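Blocks, tape and a tidier table

January 1, 2018
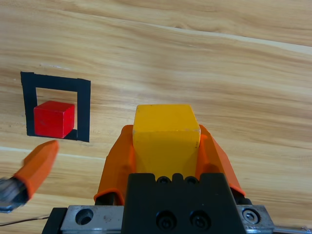 I've been meaning to write about blocks for ages, and a quiet holiday morning with a second cup of coffee seemed like the time! My nephew Mohit is at the age where everything gets lined up, stacked, and then swept onto the floor with one arm (his favorite part, obviously). I grew up with a big canvas bag of the things, all chipped and faded, so I'm a little sentimental about them. These days I like to play with hardly anything out at once, say one red cube and one yellow block, and a square of black tape stuck right on the wood. The cube goes in the square. That's the whole game, and the red one can sit way over in the corner by the tape and still count as home.

The tape was Eleni's idea. She used to mark out parking spots for toy cars that way, and she told me to press the ends down hard or little fingers will have them up in 10 minutes. She was right, I skipped one end and paid for it.

I do worry about the tabletop, because I love that pale streaky grain and I don't want a sticky ghost on it forever. So far I've been peeling slowly and rubbing with a drop of cooking oil. If you have a better trick, please leave it in the comments! Next I want to try a triangle, if I can get the corners to meet.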